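Vevbridge user forum > Data collection > Pens and markers, how varied is varied enough?

tinbucket
Jul 19, 2026
I'm trying to teach a two-arm setup to pick up pens and pass them from one arm to the other. So far I have 232 demos, all driven by hand, and the policy is fine on fat markers and hopeless on anything skinny. Do I need more demos or more kinds of pen? I've been throwing in whatever's in the drawer — caps on or off, all different colors, all on the same beige table.

Wrist views:
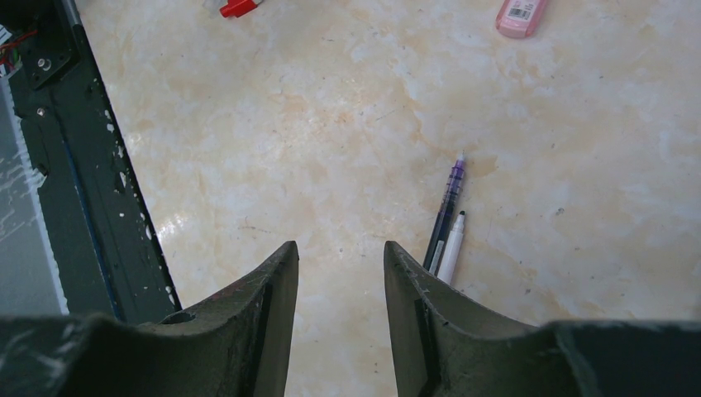
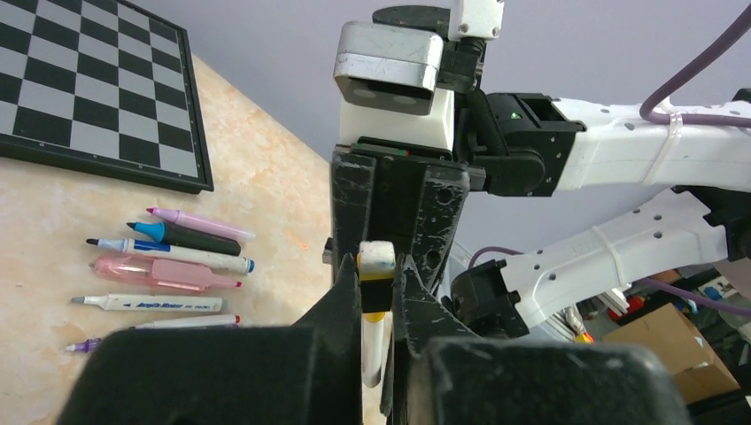
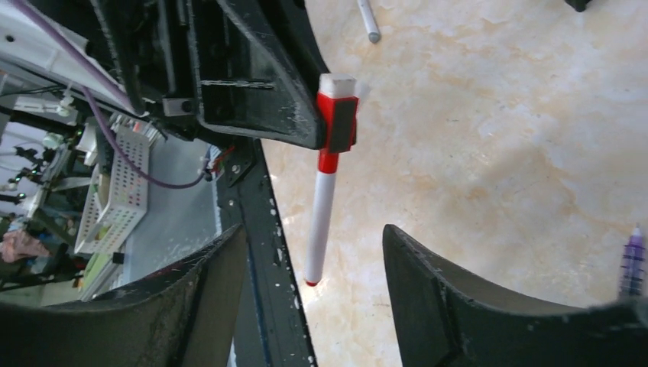
My split right now is one task label for everything, "hand over the pen." Kenta Honda wrote up his Skuvness set with separate labels for pick, pass and place, and I can't decide if that's worth redoing mine. I really don't want to relabel 232 of these by hand!

marlow_j
More kinds of pen, for sure. I'd do 50 new ones with only skinny pens and retrain before you touch the labels.

quietgear
Disagree with marlow. If every skinny demo starts from the same spot you'll just teach it the spot. Move the pens around and turn them every which way, then worry about how many. Also, do you keep your fumbles?

tinbucket
I toss anything where I drop it. Is that bad?

quietgear
I keep the ones where I drop it and pick it right back up. Javus learned to retry from 27 of those.

marlow_j
And mine got worse when I left those in, it started dropping things on purpose lol. Depends how clean your driving is, I guess.

hy_poon
Hsiu-ying Poon here, I did the Aoki pen set. Leave the single label until passing works. I split mine into 3 and spent most of September arguing with myself over where "pick" ends.

tinbucket
OK, skinny pens first, one label, and I'll stick the fumbles in their own folder for now. Will post numbers when it's trained.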